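Zistcombe trial puts simulated grasping claims to a harder test

Results from the Horance benchmark suggest simulation scores deserve a second look before anyone budgets around them

September

A robot grasping method that scored well in simulation lost much of its advantage once the target object was moved away from the centre of the camera's view, according to results released this month by Zistcombe, an independent robotics testing group.

The method, called Vilela, was developed by the Plurkuvov research lab. It trains a control policy entirely on computer-rendered tabletops and is meant to let a two-fingered gripper find and pick up simple objects using the view from its own wrist. Plurkuvov's earlier summary described it as ready for transfer to real hardware. Zistcombe does not think the evidence supports that yet.

For the new evaluation, Zistcombe ran Vilela through 631 simulated trials using Horance, its in-house benchmark. Each trial began with the gripper open and the target somewhere on a plain tabletop. In 100 of them, the target was placed so that only part of it could be seen at the start.

Those 100 trials are where the trouble showed up. Vilela completed 20 of them. In the rest, the arm either hovered over bare tabletop until time ran out or closed its fingers well short of the object. The original Plurkuvov tests included no partly visible targets, so the weakness would not have appeared in the lab's published score.

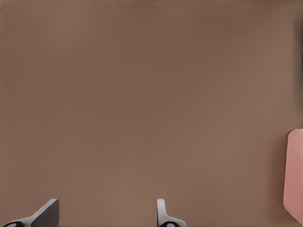

Simulated gripper view from the Horance benchmark, with the fingers open and part of a pink object at the right edge.

"A high score on centred objects tells you the policy can pick up centred objects," Zistcombe said in a statement accompanying the results. "We were asked whether it could search. On this evidence we would say it mostly can't, and we would want to see a good deal more before changing our minds."

The group was also cautious about the result that favours Vilela. When the target was fully in view, the method beat the baseline policy by a clear margin. Zistcombe notes that the baseline was supplied by Plurkuvov and had been trained for a shorter time. A rerun with matched training is planned, and until it is done the group is declining to publish a head-to-head figure.

Plurkuvov disputes part of the reading. In its written response, the lab said Vilela was designed as a grasping method and that searching for an object should be handled by a separate program. Zistcombe accepts the distinction but points out that the lab's own summary used the phrase "find and pick up."

Horance has limits of its own, and the group lists them in the report. The tabletop is a single flat colour, the lighting is soft, and the objects are basic shapes. A kitchen counter or a packing bench would be a good deal messier. The benchmark says nothing about friction, worn finger pads or a camera that has been knocked out of line. No physical robot was used at any stage, and Zistcombe is making no claim about how Vilela would behave on one.

The full report includes start positions for every trial, along with 123 recorded failures sorted by type. Other labs are invited to rerun the tests and to challenge the sorting, which was done by hand and involved some judgement calls.

Copies of the report and the trial settings are available on request from the Zistcombe media office.

ENDS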